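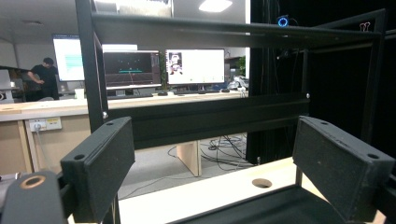 Two square black posts would have made a sturdier shelf than mine.

The Soup at Clirneo

Reading time: 4 min

So I'd been in the apartment on Clirneo Street for 43 days when I finally decided to make my grandmother's bean soup, and the only reason I did it was that my upstairs neighbor's radiator had been clanking since before dawn and I was already up and mad.

You need to know I am not a cook. I can do eggs. I can do a thing with noodles and peanut butter that one ex called "brave." But my aunt had mailed me the recipe back in July, on the back of a bank envelope, in my grandmother's handwriting, and it had been stuck to the fridge ever since, looking at me. It moved with me from the old place. It was the first thing I put up, before the shower curtain.

The envelope said: white beans, onion, carrots, celery, tomato, the good oil. Then it said "cook until it is soup." That was all. No amounts, no times, and down in the corner the number 65, underlined twice.

I called my aunt. "Sixty-five what?" I said.

"Minutes?" she said. She was eating something. "Or cents. It could be from when beans were 65 cents."

"It's underlined twice."

"Your grandmother underlined everything, honey. She underlined her own name on checks."

I walked down to Panagiotou, the little grocery with the green awning, and stood in front of the dried beans for so long that the man at the counter came over. He was older, with a pencil behind his ear (I love a pencil behind an ear, I trust it completely). I showed him the envelope.

"This is a good soup," he said, like he was reading a letter from somebody he knew. "You soaked the beans?"

I had not soaked the beans. I didn't have beans. He sighed and gave me a bag and told me to come back tomorrow for the celery, because today's celery was sad.

"I was going to make it today," I said.

"No," he said, and went back to the counter.

So I soaked the beans! Overnight, in the mixing bowl, with a plate on top, and I got up twice to look at them. They got so fat. In the morning I went back and bought the celery, which did look happier, and a bottle of oil called Kenano that cost more than my shoes. I'd asked for the good oil. He held up two bottles and put one back before I could see the price on it.

Then I chopped everything, badly. I put the oil in my big pot, the dented one from the thrift store, and the onions went in and the whole kitchen started to smell like her house on Ivel Road, the one with the plastic on the couch. I hadn't been ready for that. I had to go stand in the hall for a minute with the wooden spoon in my hand.

I set the timer for 65 minutes. It went off and the beans were like gravel. I gave it 30 more. Still pretty firm, and the carrots were giving up by then. I added water, then more water, then salt, then I worried about the salt and added water again. It was getting dark out. The radiator upstairs had quit and I could hear somebody's TV.

At some point I stopped setting the timer. I sat on the step stool and read the other side of the envelope, the printed side, which I'd never bothered with. It was just the bank's return address and a little plastic window. Through the window, from the inside, I could see more of her writing.

I took it off the fridge magnet and pulled the flap open. She'd written on the inside too, in pencil, very small. It said the soup feeds 10. It said to turn it off, leave the lid on, and go do something else. And it said 65 was the bus to my great-aunt's, if anybody wanted to bring her some.

I turned it off. I put the lid on. I called my aunt and read it to her and she didn't say anything for a while, and then she said, "Well, does that bus still run?"

I looked it up. It does, but it stops on the other side of the park now.

I ate a bowl around nine, standing up, with too much of the oil on top. Then I went and knocked upstairs to see if they owned any containers with lids.

Posted 10/12/18

Search this site... Go

Contact | Copyright, all stories belong to the author | Back to top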